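# Plerkia gallery: the cloth table and the care it gets

The Plerkia is a pair of hand-held grippers, two fingers each, with a camera on top of each one and a human being on the end supplying the motion. It has no arm to crash, no cage and no emergency stop, and for those reasons everyone assumed it would need no maintenance. We have now logged 1,118 takes of people spreading and folding cloth with it, and the notes on this page are what the maintenance turned out to be.

They were written for the second Plerkia table, over in the Ogilvie building, whose owners keep asking us for a manual. Consider yourselves served.

## Tips

The yellow tips are soft and the fingers they go on are hard, and all the trouble lives between the two. Vanitz sells the tips in bags of 40. The first bag lasted us until June, largely thanks to a box cutter that was being used to remove them.

Don't use a box cutter. Pinch the tip at the base, twist a quarter turn, pull. If it won't come, warm it in your fist for a minute and think about something else. The replacement goes on dry. Lachlan Halliday once tried dish soap, which made fitting wonderfully easy, and the tip then came off in the cloth at every third grasp for the remainder of the afternoon.

Change both tips on a gripper together, even if one looks new. A fresh tip opposite a worn one closes slightly off center, and thin fabric will find that out before you do. Sheer stuff slides through at the worn side and you get a take of somebody pulling a single thread with great concentration.

## Fingers and rails

Each finger runs on a short rail. Lint gets in. We are a cloth table, so lint gets in at a rate the designers may not have had in mind.

Dry brush before every session, then open and close ten times while listening. A healthy Plerkia makes a sound like a stapler with no staples. A linty one makes almost no sound at all, and people tend to take that for an improvement.

No oil! Oil reaches the tips within the hour and the cloth soon after. The one bolt of Valetti voile we ruined this way is now our dust cover.

## Screws

There are four on each finger mount and they loosen in the order you would least like. Snug them with the short key, the one with tape around it. The long key gives you enough leverage to strip the insert, and Jouko Sjöberg has fitted enough new inserts to have opinions about who used it. He keeps the long key in his own drawer now.

## Camera

Wipe the lens with the gray cloth only. The view is wide enough to take in the table, most of the room and whatever you left on the benches, so a thumbprint anywhere on the glass smears something.

After any wipe, check that the gripper's own two fingers sit level at the bottom of the picture. If one stands higher, the camera has been nudged in its mount and the earlier takes won't line up with the next ones. Loosen, square up, tighten, check again. Then check again after you tighten, because tightening is what moves it.

## Opening width

Calibration is two readings, one fully closed and one fully open. Closed is easy. For open, squeeze nothing, wait, and let the spring do its work. The number you want is 46 on the little readout, give or take whatever Jouko will tolerate that day. If it reads low, go back to the section on lint. If it reads high, someone has the spring in backward, and you may want to ask who had Saturday.

Do the left and the right separately, and label them before you start. They look alike, and two grippers with their calibrations swapped will behave just well enough to get through a whole morning.

## Cloth check

Once the readings are in, lay one light piece flat on the white table and work it with both grippers, one at the far end and one near you. It's the cheapest test we have. Go down onto the fabric slowly, close, lift a little, let go. Do it with each gripper in turn and then with the pair. 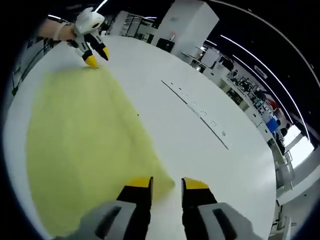 The far hand is the one that gives people grief. It comes in at an angle, the wrist gets tired, and a tired wrist drags a tip along the tabletop until the tip has a flat on it. Swap sides halfway through a session. Halliday maintains that he doesn't need to, and his tips are the ones we replace.

If the fabric creeps when you close, the tips are dirty: damp wipe, dry wipe, try again. If it creeps after that, they are worn out. If it creeps with brand-new tips, look at the tabletop, which somebody has probably polished.

## Light

Daylight from the window is fine until midafternoon, then the white table starts glaring at you. Use the ceiling strips all day, even when it feels silly. Takes that start in sun and end in cloud are a nuisance to match.

## Putting it away

Fingers open, never closed, or the tips take a set overnight and greet you in the morning with a small permanent kiss mark. Dust cover on (see voile). Write down which tips you changed and on which gripper. "Fixed it" has appeared in the logbook enough times to be considered a complete record by the people who wrote it.

Spare tips are in the second drawer. The box cutter is not.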